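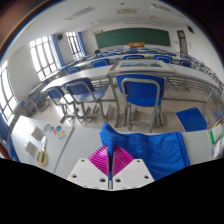
Vultum is happy to share a new result from its long-running work on teaching robots to handle cloth, and we hope you'll forgive us if we go on a bit, as it has kept our small team busy since February. Cloth is a tricky thing for a machine to hold, with its habit of sliding, sagging and bunching up wherever it likes. In our new method, called Tradeo, the learning begins at the pinch, with a bright blue cloth drawn up to a rounded peak between two ribbed magenta fingers, and the rest of the sheet left to wrinkle as it pleases. Tradeo uses the shape of the fabric near the fingertips to choose the next move, so the program doesn't need a full model of every fold.

The method was trained on 400 short handling sessions and then tried on 3 kinds of fabric it had not met before. It needed 13 percent fewer second grasps than our earlier program, Betex, which makes us very glad indeed (and a little proud!). 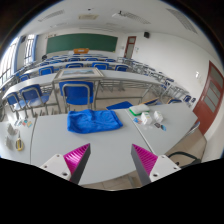
**Can Tradeo be used on a robot other than the one it was tested on?**

We have tried it on 2 robot arms so far, and moving from one to the other took a short round of extra training. Other arms will have to be tested one by one.

"I've been fond of this problem for years, and I still find myself looking at my own laundry a little differently," said Wakana Sasaki, who leads the research at Vultum. "We're so pleased to have something we can finally put in other people's hands."

The training notes and a written account of the method will be shared first with our partners at Iturra, and then with any lab that writes to ask for them.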